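Gold cutlery, does the finish last?

Forum: Kitchen and Dining > Tableware

sedgate_sue
Looking at replacing our everyday cutlery and my daughter wants gold colour. We've got plain stainless now, two drawers of it, nothing matches. Has anyone used the gold stuff daily for more than a year? Budget is $70 for spoons and forks.

mkoubek
We have a few gold spoons mixed in with the ordinary ones. They get used for everything. Colour next to the orange and the light grey cup is nice, I think.

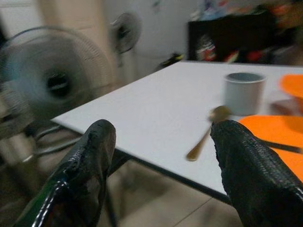
Gold spoon beside the grey cup, orange at the right.

They get washed by hand here, no dishwasher. Mine came from Vaněk, sold singly.
Marek Koubek

bamar41
I'd steer clear. Ours went through the dishwasher every night and the handles went patchy by May. The plain ones from the same shop still look fine. If you have kids loading the machine, forget it.

sedgate_sue
Thanks both. We do use the dishwasher, so that's a worry. Marek, do you keep to gold for the whole setting or mix it?

mkoubek
Mix. I never bought forks to match and I don't plan to.
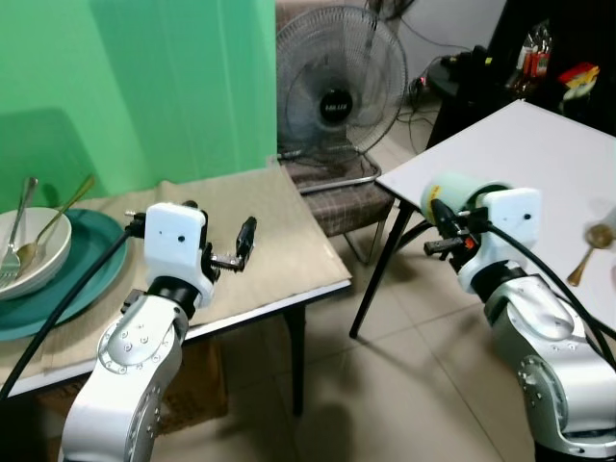

Matching sets are poor value in my opinion. You lose a teaspoon, the pattern is discontinued, and you're stuck. I buy singles and put whatever is clean on the table. A silver fork and a gold spoon standing in the same white bowl look all right to me, and the teal plate underneath does more for the colour than the cutlery does.

tistidbridge_tom
Disagree about the mixing. One gold spoon with a silver fork looks like you ran out. If you're spending the money, get the lot in one finish.

bamar41
Tom, it's soup, not a wedding. I'm with Marek on that part, just not on the gold.

sedgate_sue
I'll get 2 gold spoons to start, hand wash them and see how they go. Forks can stay silver for now. She can pick a plate as well.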